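Sourdough starter smells like nail polish remover. Bin it?
Ulbridge Home Kitchen Help > Bread and Baking
Asked 23 March 2020 by crumbly_in_priston

Along with everyone else in Priston I have taken up sourdough. My starter is 5 days old, lives on the bench in a jam jar and smells like a beauty salon. It bubbled madly on day two and has since sulked. There is grey liquid on top. Is it dead, or just judging me? I've put a lot of flour into this thing and flour is now harder to get than a plumber.
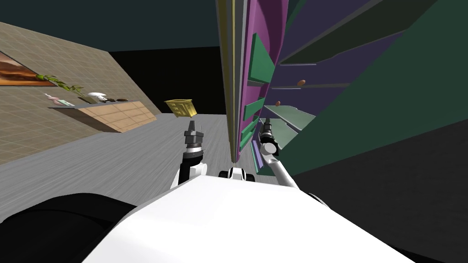
skisar_baker
Not dead, hungry. The acetone smell means it has run out of food. Pour off the grey stuff, keep 30 g of starter, add 30 g each of flour and water, and do that morning and night for a week. As for where it lives, mine sits low down on a tall set of shelves in purple, magenta and dark green, a colour scheme I defended at length to my household and lost. Down low is cooler, which slows it a bit. If yours is sulking, go up a shelf.

The day two bubbles weren't yeast, by the way. They were bacteria having a party before the proper tenants moved in. Every beginner gets excited, names the jar, and then goes into mourning on day four.

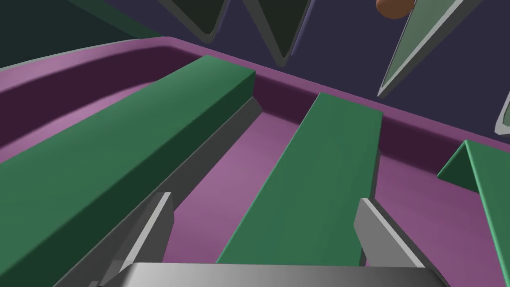 Wholemeal or rye in the mix will perk it up faster than plain white. A spoonful per feed is plenty. You don't need the special flour Lozano sells in the little cloth bag, unless you're short of little cloth bags.

deepcrust242
Just throw it out and buy yeast. Worked for me.

skisar_baker
There is no yeast, mate. Have you been to the shops?

crumbly_in_priston
Fed it last night and the smell has eased off. One more thing before I get attached.
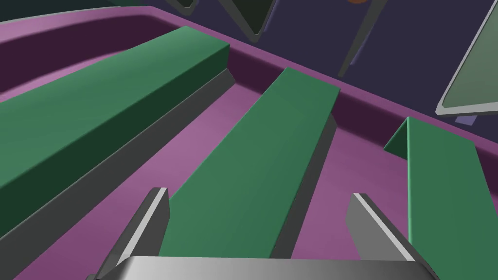
Can I bake with the bit I'm pouring off, or is that asking for trouble?

Use it in pancakes or crumpets, where it only has to taste good and doesn't have to lift anything. Wait until the first week is over, though, and if you ever see pink or orange streaks, chuck the lot and scald the jar.
skisar_baker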